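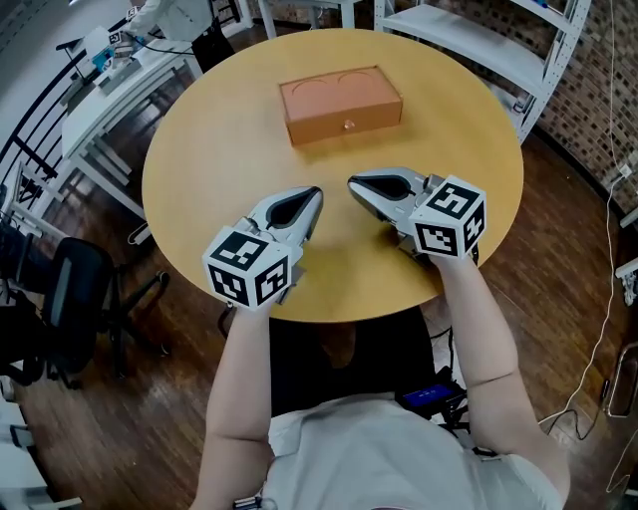

Borislav Ivanov asks whether both grippers have to be checked every time, or only the one that was changed. Check both. The comparison in this section only means something if the left and right units start from the same state.

4.2 Comparing two finger sets on the hand-held grippers

Use this procedure when you want to try the Nuravetti fingers against the Polia fingers before choosing one for a longer run. You need one operator, a table with clear space in the middle, and a small object to grasp. A box with a knob also works well as a target.

Before you start

1. Charge both grippers fully. Do not start a comparison with the battery light on amber.
2. Wipe the finger pads with a dry cloth. Solvents harden the rubber.
3. Look up the cycle count for each finger set in the Kadrić controller menu. Replace the pads at 3,000 cycles.

CAUTION: Keep loose sleeves and straps clear of the fingers while they close.

Running the comparison

4. Sit or stand so that both forearms can move freely over the table.
5. Hold the grippers with the tips pointing at each other and the fingers open. Press Zero on the controller and wait for the tone.
6. Close and open each gripper three times, at a slow and even speed. If one drags, go to 4.5 before continuing.
7. Record 40 grasps with the first finger set. Put the object back in its starting place after each one.
8. Change the fingers, press Zero again and repeat step 7. 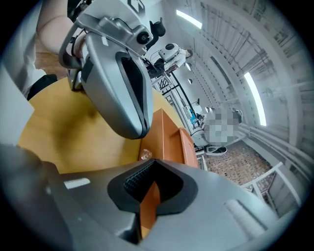 Figure 4-3. Gripper view over the tabletop, with the second gripper held above.

9. Play back a few grasps from each set. The finger pad should stay in view the whole time. If it drifts, tighten the camera mount and record that set again.
10. Save both sets under one session name. The controller stops saving at 2,000 files, so move old sessions off first.

NOTE: A clean recording does not mean the grasp was good. Mark drops by hand as you go – the controller only logs finger position.

NOTE: Small, shiny objects can be hard to track in playback. If results differ a lot between sets, repeat with a plain block.

If the zero tone does not sound

Open the fingers fully and press Zero again. If there is still no tone, unplug the controller for ten seconds and return to step 5. Units from the first Genonthorpe batch need the firmware dated 22/04/2018 or later. Questions about older units go to Nikola Vidmar at the service desk. Have the serial number and the cycle count ready.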